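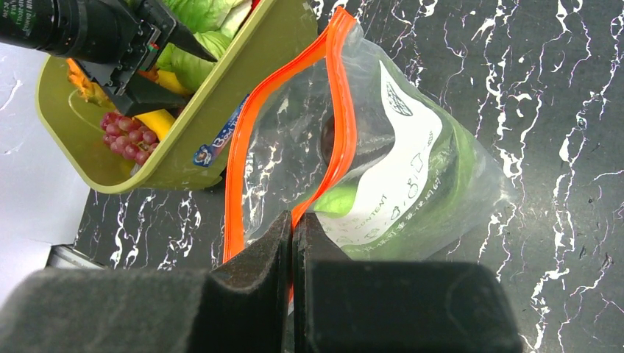

Fig. 8. Clear zipper storage bag with orange zipper strip.

Section 8: Storing Parts and Accessories

Applies to the Anidell countertop dehydrator, all models with stacking trays. Revised Aug 22, 2024.

Read this section before putting the dehydrator away for the season. Most owners do this in October, after the last of the garden produce is dried. The same steps apply whenever the unit will sit unused for more than 2 weeks.

What you need

Mild dish soap
Two soft cloths
A clear zipper storage bag for the small parts
The original carton, or a box of similar size

8.1 Before you start

1. Turn the dial to OFF and unplug the unit from the wall.
2. Let the base cool for one hour with the lid removed.
3. Lift off the trays one at a time and set them on a flat surface.

CAUTION: Do not pull the plug by the cord. Do not move the base while the fan is still turning.

8.2 Cleaning the trays and lid

1. Wash the trays and lid by hand in warm soapy water.
2. Loosen dried fruit with a soft brush. Sticky residue may need to soak overnight.
3. Rinse well and stand the trays on edge to dry.
4. Check the corners of each tray for trapped water before stacking.

NOTE: Trays from the older Skatov line have a deeper rim and hold more water in the corners. Allow extra drying time.

8.3 Cleaning the base

1. Wipe the outside of the base with a damp cloth.
2. Brush crumbs away from the fan grille. Turn the base on its side if needed.
3. Dry the base with the second cloth.

WARNING: Never put the base in water or hold it under a faucet. Water inside the housing can cause electric shock the next time the unit is used.

8.4 Packing the small parts

The small parts are the tray clips, the vent plug, the spare fuse and the mesh liner rings. They are easily lost if left in the bottom of the carton.

1. Make sure every part is fully dry.
2. Place the parts in the storage bag with the heavier ones at the bottom.
3. Press out the extra air and close the zipper from one end to the other.
4. Run a finger along the zipper a second time to check for gaps.
5. Put the bag in the top tray, under the lid.

Do not fold the mesh liners into the bag with the rings. Lay them flat between the trays.

8.5 Storing the unit

1. Stack the trays on the base and put the lid on.
2. Coil the cord loosely and tuck it behind the base. Do not wrap it around the housing.
3. Store the carton indoors in a dry place, at temperatures below 100 °F.
4. Do not place anything on top of the carton.

8.6 Using the unit again

1. Inspect the cord and plug for cracks.
2. Remove the bag of small parts from the top tray.
3. Refit the vent plug and tray clips (see Section 2).
4. Run the unit empty on low for 8 minutes. A slight dusty smell is normal.

If the fan does not start, check the fuse before calling for service.

Replacement parts

Tray clips and vent plugs are sold by Engelhardt and by Sterkov. Write to Fredy Espinoza, Parts Desk, and include the model number from the plate under the base. Units with a serial number below 2000 use the older clip.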